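Call for participants: teleoperated grasping study at the Staltthorpe lab

The Cikenton Manipulation Group is looking for adults to take part in a study on how people teach a robot arm to pick up flat, thin things. Sessions run through October at our lab on the ground floor of the Staltthorpe building. You don't need any background in robotics, programming or engineering. We are also looking for one part-time session assistant, and details of that job are further down the page.

What the study is about

Robot arms have become fairly good at picking up boxes, cups and other objects with some height. Flat things are harder. A slip of paper or a label on a table gives a two-fingered gripper very little to hold, and the fingers have to meet the surface at close to the right height and angle. Too high and they close on air. Too low and the arm pushes into the table and stops itself.

Our method, which we call Ruchti, learns from people. A person steers the arm by hand controller, the system records what the wrist camera saw along with how the arm moved, and a model is then trained to copy the behaviour. The part we are studying is the approach, meaning the stretch of movement between the arm noticing a target and the fingers touching down. In our first round we collected 600 recordings from members of our own group. The model trained on those did well when the target was near the centre of the camera view and the light was even. It did a good deal worse when a shadow fell across the table or the target sat off to one side.

We think part of the trouble is that everyone in the first round had been trained the same way and moved the arm the same way. Recordings from a wider range of people should give the model more to go on. To test that, we need 400 new recordings from people who have not used our equipment before.

What we have found so far

The first-round results are written up in an internal report by Elfriede Bachmann and Babar Farooqui, and participants can ask for a copy. In short, the most useful recordings were the ones where the operator slowed down early and corrected in small steps. Fast, direct approaches looked better to us at the time but taught the model less. Recordings with a missed first try followed by a second one were also useful, and we had been throwing those out. We now keep them.

The model has one steady weakness. With a plain pale surface there is little for it to judge distance by, and it tends to rely on the shadow under the arm. When we move the lamp, the shadow moves, and the model's idea of height goes with it. The new sessions use several lamp positions for that reason.

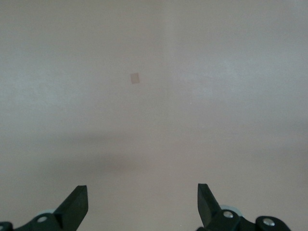
Wrist camera view with the gripper open and a small tan target ahead of the fingers.

What you will do

You will be seated at a desk with a screen and a hand controller. The screen shows the view from the wrist camera, and you steer from that view alone. We start with a practice period that is not recorded. After that you will do 12 recorded trials, with a break halfway through or whenever you ask for one.

In each trial a target is placed on the work surface, the arm is returned to its starting position, and you bring the gripper to the target and try to pick it up. A trial ends when you lift the target, when time runs out or when you tell us you want to stop. There is no score. Missed grasps are part of the data, and we would like you to move the arm in whatever way feels natural to you. The assistant will not coach you once the recorded trials have started.

Between trials we change the position of the target and sometimes the lighting. At the end we will ask you to fill in a short form on how hard the task felt, which lighting made it easier or harder, and how you judged the height of the fingers.

The arm works behind a clear screen and moves at a reduced speed. You will have a stop button in reach for the whole session, and so will the assistant. You will not touch the arm.

Who can take part

You can take part if you:

are 18 or older
can use a hand controller with at least one hand
have normal vision, or vision corrected with glasses or contact lenses
can follow spoken or written instructions in English
have not steered a robot arm in our lab before

Left-handed people are very welcome, as we had only one in the first round. If you play video games a lot, or have never played any, either is fine. We will ask about it on the form so we can take it into account.

The lab is step-free from the street, and the desk height can be adjusted. If you need the form in large print, or want to bring a support person, let us know when you book and we will set it up.

Please don't book if flickering or moving images on a screen make you unwell. The camera moves with the arm, and a few people in the first round found this uncomfortable after a while. If it happens to you during a session, tell the assistant and we will stop.

Time and payment

A session takes an afternoon or a morning, whichever you choose when booking. Morning sessions start at 9 am and afternoon sessions at 1 pm. You will receive a gift card at the end, and your bus or train fare is covered if you keep the ticket. You get the full gift card even if you stop early.

Privacy and your data

We record the wrist camera, the arm's movements, your controller inputs and your answers on the form. We do not film your face or record your voice. Your name is kept separately from your recordings, which are stored under a code. You can ask us to delete your recordings up to the end of the collection period. After that they will have been used in training and we will not be able to take them out.

We plan to share the recordings with other research groups once the study is finished. The consent form has a separate box for this. You can leave it unticked and still take part.

Also wanted: session assistant (part-time, casual)

We need one person to help run the sessions. The work involves greeting participants, going through the consent form with them, placing targets according to the trial sheet, resetting the arm, checking that each recording has saved, and keeping a log of anything unusual. You would report to Agnes Tveit, who manages the lab.

The position is for 5 weeks, with a possible extension if recruitment is slow. Training is paid and takes place before the first participant comes in. Most of the training is on the stop procedure and the trial sheet.

We would like someone who is patient, keeps tidy notes and is comfortable saying the same instructions the same way many times over. Experience with lab studies or customer service would help. You do not need to know how to program. You will need to be on your feet for part of each session and able to reach across a work table.

Participants cannot also apply for the assistant job. If you are interested in both, please pick one before you get in touch.

How to sign up

To take part, book a session through our Indico page under Staltthorpe Studies. Choose a morning or afternoon, fill in the short screening form, and you will get a reply with directions and a copy of the consent form to read ahead of time. If every session is full, put your name on the waiting list. We do get cancellations.

To apply for the assistant job, upload a resumé and a short note on why the work suits you, using the staff link on the same page. Applications are read as they arrive and the job may be filled before the listing comes down.

Questions about taking part can go to Waltraud Aigner, and questions about the method or the earlier results to Babar Farooqui. Both can be reached using the contact form on the Indico page. If you have a concern about how the study is being run and would like to raise it with someone outside the group, write to Balthasar Mayrhofer at the Staltthorpe front office.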